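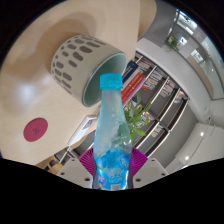

Munshi's view is that a hand-held gripper should be built to the same tolerances as the robot it will teach, and that anything less is a toy. I have heard this at our shared workshop in Deltholm more often than I would like. I think it is wrong, and expensive for people building at home.

The argument for tight tolerances goes like this. If the hand tool flexes, the recorded grasp is not quite the grasp the robot will make, and the error carries through to the trained policy. On paper that holds. In practice the fingers on these tools are meant to flex. A ribbed soft finger wraps around a bottle by deforming several millimetres, and a fit of a tenth of a millimetre at the mounting plate disappears inside that.

What matters is repeatability of a coarser kind. The fingers must close along the same line each time. The camera must sit at the same angle to them after the tool has been dropped, packed in a bag and taken out again. Neither of those calls for a milled part. They call for a stiff camera mount, screws with thread locker, and a short check before each session.

Our build cost $359 in parts, including the filament we wasted. The first version used the Flemura slide rail, a good rail that we did not need. The second used a printed guide with a brass insert and has stayed in service since August. Play at the fingertip went up. The number of grasps we had to throw out did not.

We have 3,584 grasps logged with the printed version. I went through the rejects by hand. Most were lost to timing faults between the camera and the width sensor, and the next largest group to glare or a blocked view. Finger play accounted for 25. I would not have guessed the figure was that low, and it settled the question of where my next month of evenings should go. 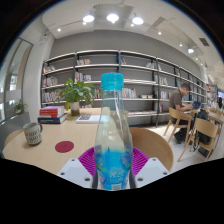
Bottle held low on the label, ribbed pad against the sides.

A clear bottle is a fair test object because it punishes the camera as much as the hand. The background shows through it and reflections run down it. A better rail fixes none of this. A wider range of rooms, lighting and backgrounds does, and the money saved on machining buys the time to go and get it.

There is a real case on the other side. If you are inserting connectors or threading a nut, play at the fingertip will ruin the data and you should pay for the rail. The Skoston plans, which many home builders start from, do not separate these cases. They specify one tolerance for every joint in the tool. A beginner reads that, prices the parts, and either gives up or spends the whole budget before recording anything.

I would like to see the plans split in two: a tight column for the camera mount and the sensor bracket, and a loose column for everything else. It would take an afternoon to write. Until then, my advice to anyone starting at home is to print it, use it for a week, log every reject with a cause, and machine only the part the log points to.

Comments (3)

railsplitter
Agree on the camera mount. Disagree on thread locker in printed parts, some types attack the plastic. Use a captive nut.

dunmore_bench
How are you deciding a reject is down to finger play and not a bad approach by the operator? Those look the same in my logs.

kettle9
Could you post the guide file? I have the brass inserts already and a grey one half printed from the old plans.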